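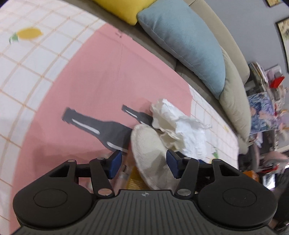

From: Constanza Troncoso
To: gripper-users list
Date: 30 July 2026
Subject: Re: [gripper-users] Second-year budget, hand-held units and consumables

Areeba,

Replies inline. I have trimmed the parts of your message I have nothing to add to.

> Areeba Dogar wrote:
>
> We are putting together the equipment request for the next cycle and I
> have been asked to justify buying hand-held grippers in pairs. Finance
> would like to see one unit per operator and a shared spare. Has anyone
> costed this properly?

We did, last year, and went with pairs. The argument that got through was utilisation. Our household task list has 107 entries, and 50 of them need two hands or are much slower with one. With single units those 50 tasks can only be recorded by putting two operators at the same table, so you pay a second wage to save the price of a gripper. Put the wage line beside the hardware line in the same spreadsheet and the question mostly answers itself.

A shared spare is a separate matter and should be its own line. We keep one spare for every two pairs. Andri Bachmann argued for one per pair and I would not fight him on it if your site is a long drive from the workshop.

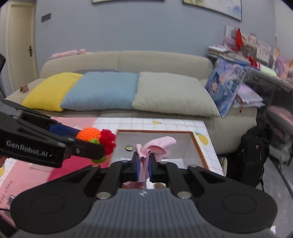 Both units in use at the sink: pink cloth in one, crocheted toy in the other.

Soft goods are where the second unit earns its cost for us. Cloths, tissue and knitted items make up a large share of the list, and they are also where operators most want a free hand to hold one thing while they deal with another.

> Second question: what do you allow for finger pads? The quote from
> Drisero has them under "accessories" with no replacement interval.

Ask for the interval in writing before you sign. We budget a pad set per unit every 135 operating hours. That figure came out of our own log and depends on the work; a site doing mostly boxes and bottles will see something different. Log hours per unit from the first day, with the unit number on the sheet. We started the log late and had to reconstruct the first two months from booking records, which was tedious and probably wrong.

Pads should be coded as consumables. If they go through as capital accessories you will need a fresh approval each time, and a gripper will sit in a drawer while the form goes around.

> Third: is it worth paying for a proper mock kitchen? Uriel Farías has
> a quote from Zinimura for a fitted bench with plumbing and it is more
> than the grippers.

I would hold off. Our sink station is a rectangular basin in a tiled counter, set up in a room that also has a sofa, a table and the usual clutter. For handling tasks around a basin you do not need running water, and a plumbed bench cannot be moved once you have paid for it. Spend on variety instead – tablecloths, cushions, dishcloths, small soft objects, bottles and tubes. A printed tablecloth costs very little and changes the whole working surface. We set aside a fixed amount per room per quarter for this and let the operators choose what to buy.

If Uriel has tasks that do need water, cost those separately and see how many there are. Ours came to so few that we dropped them.

> Last one: lead times. We need to be running by October.

Then your order has to go in now. Insaurralde quoted us 30 working days from receipt of the purchase order, and that held for the grippers but not for the cables, which arrived as a second shipment. Customs clearance was on top. Check whether your quote is delivered or ex-works, as ours was ex-works and the freight had to come out of contingency.

A few lines people leave off the first version of the sheet:

Storage. We underestimated this badly in year one. Budget it per operator-hour.
Cables and strain relief. Buy double.
A lockable case for each pair, labelled as a pair.
Operator training, two paid days each before any recording counts toward the target.
Shelving for props. Ours pile up on a side table, and it costs time at every changeover.

Bheki Mahlangu has the Dilent service agreement on file and can tell you what the annual fee covers. My recollection is that pivots and linkages are included and pads are not, but please confirm with him before you quote me to finance.

I can send the blank spreadsheet off-list. The formulas assume Canadian dollars and a fiscal year starting in April, so change both cells at the top before you enter anything.

Constanza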